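Sat 5 September

My summer without buying drinks

In July I made a small promise to myself: no more cold drinks from the shop. Every afternoon I was buying one lemonade near the station in Wuvthorpe, and when I looked at my bank paper I felt a little ashamed. So I started to make it at home.

The first bottles were too sour. I grew up with very sweet lemonade and I wanted to be healthy, so I put almost no sugar. My neighbors drank it politely.

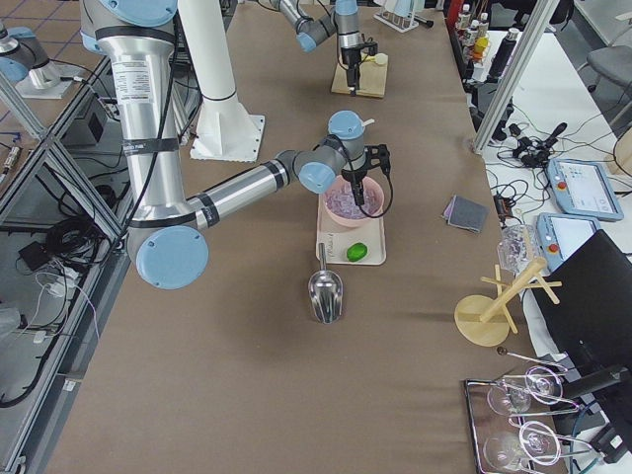
Can you use bottled lemon juice?
You can, but the taste is flat, and I would keep it for cakes.

Now I use 4 lemons for one big bottle, and I make the syrup the evening before. The sugar must melt completely in the warm water. After this it sleeps in the fridge.

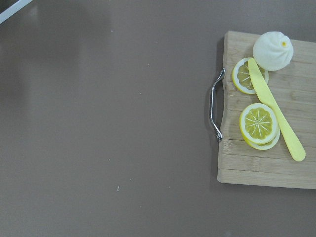
3 min read

The lemons are from the Saturday market in Warkine, where they are ugly and cheap. I wash them well and I cut the skin very thin. The white part is bitter, and it took me 14 days of bad lemonade to understand this.

Mint is nice also, but only a few leaves. Basil I tried once, and I will not do it again.
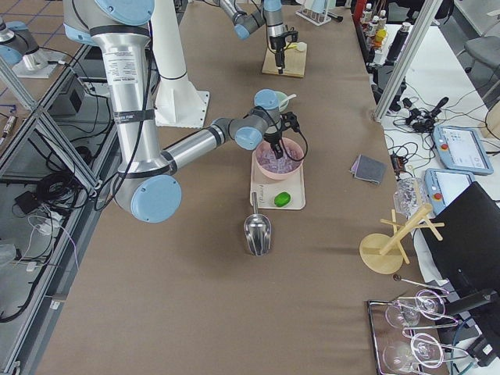

Quiambao Home Cooking Club

For guests I prepare the syrup in a small jar and everybody mixes their own glass. My aunt likes it so strong that her eyes close. The children want mostly water and sugar, and I let them.

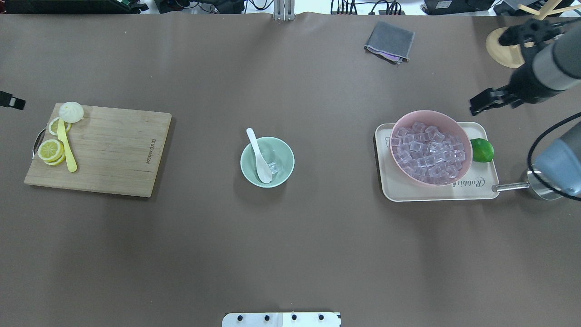

The syrup keeps for nine days in my fridge, if the jar is clean. I have one jar left from last week, and tomorrow I will try it with ginger.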